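Ustthorpe Community Kitchen to reopen with new mixing bowls and longer hours

CADEVVILLE, March 2026: The Ustthorpe Community Kitchen will reopen in April after a refit paid for by local kitchenware supplier Rernano. The supplier has also donated 40 large stainless steel bowls for the kitchen's baking and catering classes.

The bowls have a rolled rim and a polished interior. They replace a mixed set of plastic and enamel ones, many of them chipped.

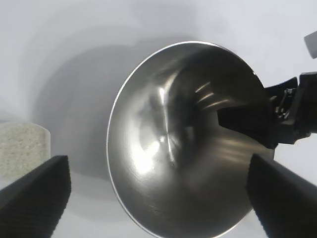 Viorica Mladenović said she had been asking for bigger bowls since her first bread class, and that a double batch of dough would now fit in one go.

The kitchen served 216 households last year through classes and shared meals. Evening sessions will run until 9 pm, and bench space can be booked by the hour. Class fees are unchanged.

Bookings open at the Renaud Street office. Enquiries: Danica Vlachou, Ustthorpe Community Kitchen, extension 139.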